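Home | News | Business | Agriculture | Weather | Contact

May 22, 2023
By Parviz Kordestani

Olport co-op to change how it pays for sweet corn

The Olport Growers Cooperative will pay for sweet corn by weight and moisture content starting with this year's harvest, replacing the flat per-crate rate it has used for 18 years. Members approved the change at a meeting last week by a vote of 57 to 26.

Under the new schedule, each delivery will be weighed on arrival at the Nudarska Road packing shed. A sample of ears will be pulled from every load, husked, and tested for kernel moisture. Loads that fall within the target range will receive the full base price. Loads outside it will be marked down in steps, and the driest will be turned away from the fresh market line and offered to the cannery at a lower rate.

The co-op has not set the base price. It is expected to be posted before the first deliveries arrive.

Sweet corn begins converting sugar to starch as soon as it is picked, and the rate rises with temperature. Moisture in the kernel drops as the ear matures, so a moisture reading gives buyers a fair measure of how far along the crop was when it came off the stalk. The crate system took no account of either factor. A crate picked at dawn and cooled within the hour earned the same as one that sat on a trailer until noon.
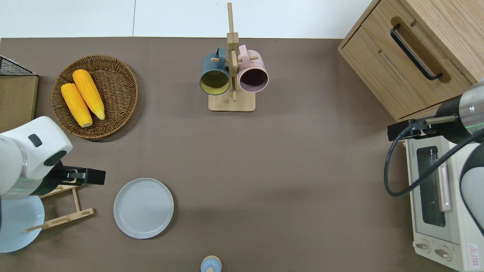

Growers who opposed the change said the testing would favor larger farms, which can harvest at night and have their own cooling equipment. Smaller members often pick by hand and share a single refrigerated truck. The board agreed to extend receiving hours at the shed, with the dock opening at 4 a.m. during the peak weeks, and to waive the markdown on each member's first out-of-range load of the season.

Leila Kazemi, who farms 9 acres east of town, voted against the measure but said she would stay in the co-op. "My corn will pass," she said. "My concern is the wait at the scale. If I am fourth in line on a hot morning, the reading changes and the price changes with it."

Shed manager Tom Bruker said samples will be drawn when a truck checks in at the gate, before it joins the line. Results will be printed on the delivery ticket, and a grower who disputes a reading can request a second sample from the same load – the two figures will then be averaged.

The schedule applies to yellow and bicolor varieties. Popcorn and field corn are still covered by separate contracts, which come up for renewal in December.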